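Teaching a Robot to Pick Up After Hotel Guests

2018-01-27

So I finally got over to Nonelholm to see what the folks at Flirkis have been up to, and I'm still grinning. They're teaching a two-armed robot to tidy a guest room, and the way they do it is with a person at the controls, moving the arms through the whole job over and over (and over!) until there's enough of it saved to learn from.

Pauline Dobson was driving while I was there. She's done 72 runs of the litter task so far and wants 1,097 by April, which made my wrists hurt just hearing it. I got five tries myself. Let's say the carpet stayed messy. The gripper goes where your hand goes, sure, but judging how far down the floor is? Way harder than you'd think!

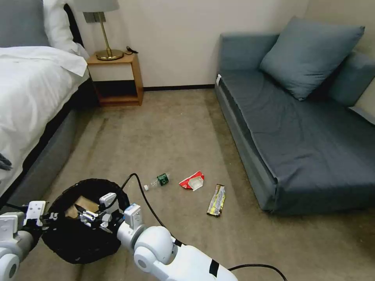
Litter duty between the bed and the sofa, with a dark round basket for the trash.

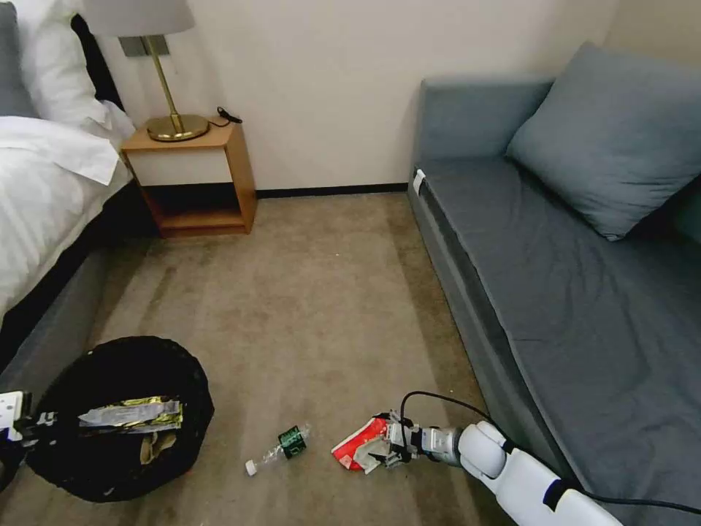

Does the robot learn anything from a run that goes wrong?
It can, as long as the run gets marked as a miss. Pauline tags every one before starting the next, and she keeps the fumbles where she recovered and got the job done, so the robot has something to copy when its own grip slips.

The project goes by Gruda, and each run takes around 20 minutes once you add in the reset, so they swap drivers a lot. Next up is making the bed, which Pauline is dreading. I've already asked if I can come back and try that one too, and she said sure, if I practice on my own sheets first.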